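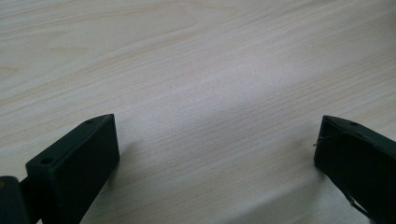

Clarnwood, September

Pale wood tabletop, keep it bare or cover it?

hornia_41
Looking for opinions before I do something I regret. We moved into the new place at the end of summer and I finally have a table I like. Light color, kind of creamy, lots of grain with those big loopy swirls toward one side. I cleared everything off it Friday night just to look at it (yes, I'm that person now).

My sister says put a tablecloth on it right away. My other half says a table you can't see is a waste of a table. I'm leaning bare, but I drink a lot of coffee and I'm not careful. What do you all do?

plainjane301
Bare! I had a cloth on mine for years and all it did was hide crumbs. A damp rag after dinner and a dry one after that, and you're done. Is it solid or veneer? That matters more than the color.

hornia_41
No idea, it came with the place. The paper taped underneath says Tomaszewski and nothing else. I've looked at the edges with a flashlight and I'm none the wiser.

oldbenchdog
Then treat it like veneer till you know better. No sanding, no oils, no "miracle" polish from the grocery store. And I'm going to disagree with Jane, sorry. A pale top shows every ring. I'd put down a runner at least, where the cups land.

plainjane301
Rings come from hot mugs and sweaty glasses, so use a coaster. A runner just slides around and ends up in somebody's lap.

oldbenchdog
14 years with the same runner and it hasn't been in a lap yet.

hornia_41
Ok ok, you two! So I've been trying the bare way with a few rules. One basket stays out, the black wire one, and anything small that turns up on the table goes in there. And I switched from my old mug to a tall insulated cup.
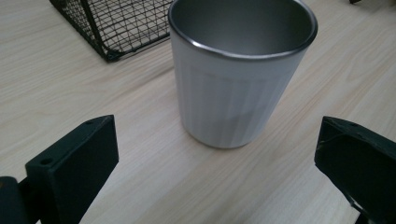

It's steel on the inside and I figure less heat gets through the bottom, though I haven't tested that in any scientific way. Two weeks of it so far and I like how the place looks in the morning. The basket does worry me a little. Wire on a nice surface - does that scratch?

oldbenchdog
It can if you drag it. Stick felt pads under the corners, the little round ones. I use Lurance, they come on a sheet and they stay put better than the cheap ones I had before.

plainjane301
Seconding felt pads, see, we agree on something. Lift it when you wipe, too. Grit gets under there and you're basically sanding.

mossyporch
Chiming in from the tablecloth side. We have kids and markers. Ours is covered almost all week and comes out for company. No shame in it.

hornia_41
No kids here, just me and the coffee. Pads are on the shopping list, and I'm staying bare through the holidays at least. Bench dog, what width is your runner? Asking for my sister.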